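Folding Clothes with Two Small Robot Arms
Project report, Drukcombe shared workshop

Introduction

For our term project we wanted a task which looks simple for a person and is difficult for a machine. We chose folding clothes. A shirt has no fixed shape, so the arm cannot simply repeat one movement. Our goal was modest: from a pile of used clothes, one piece should be pulled out, laid flat and folded to a bundle.

The setup

Leonie Tautahi and Thắng Tạ prepared the table and the mounting of the arms. We work on a white top because the edges of dark fabric are easy to find on it. The clothes came from our own closets – different colors and different thickness, so that the program would not learn only one shirt. The first step is always the pull. The gripper must close on one layer or several, and then move sideways slowly enough that the fabric stays between the fingers. 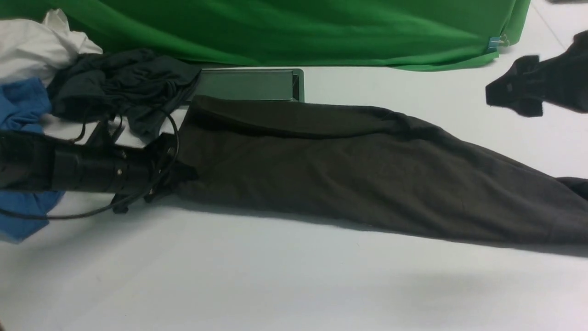 Figure 1. The gripper holds one end of a long dark olive-brown cloth.

Pulling was harder than we expected. In our first series we made 59 attempts, and many of them ended with two pieces coming together. We changed the height of the grip by 8 mm and reduced the speed. After this the results were better, but thick fabric still slipped at the seams.

Laying flat and folding

When the piece is on the free part of the table, the fold is planned from its outline. The program looks for the longest straight edge and takes it as the base line. The cables also gave us trouble in this phase. A loop which hangs low can touch the cloth and move a corner, and then the outline is not correct anymore. We fixed part of this with tape, and part of it remains. 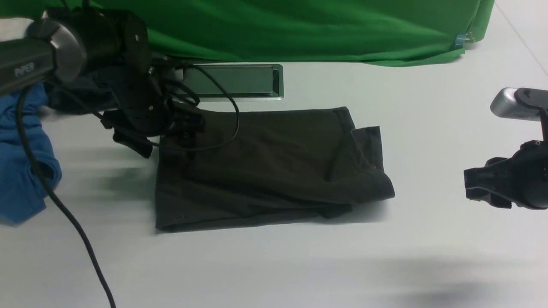
Gwion Foulkes asked us, after he read the draft, why we do not fold in the air like people do, and let gravity straighten the cloth. He thinks it would save half of the steps. We discussed it for a long time. It is a good idea, but both arms would have to move exactly together, and our timing is not good enough for this. We wrote it down for the next term.

Results

In total we recorded 357 folds. We call a fold good if the bundle can be lifted by hand and does not open. Sleeves are the most common problem: they stay outside on one side, and the program does not see this as an error.

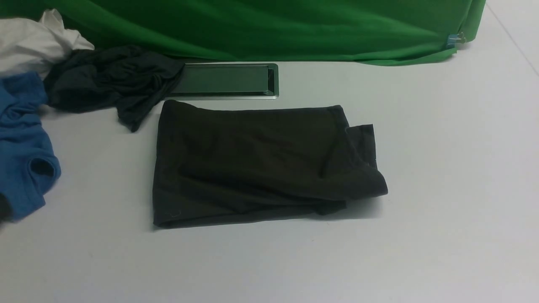 Report by Aisling Gallagher and Eoin Scanlon
Jan 9, 2020

Remaining work

We want to add a last check, where the outline of the finished bundle is compared with a rectangle. If a piece of fabric stands out too far, the arm should try to tuck it in. Thắng has already written the comparison – it runs, but the limit is still set by hand for each garment. The calibration notes are in the workshop folder, together with the list of the failed pulls.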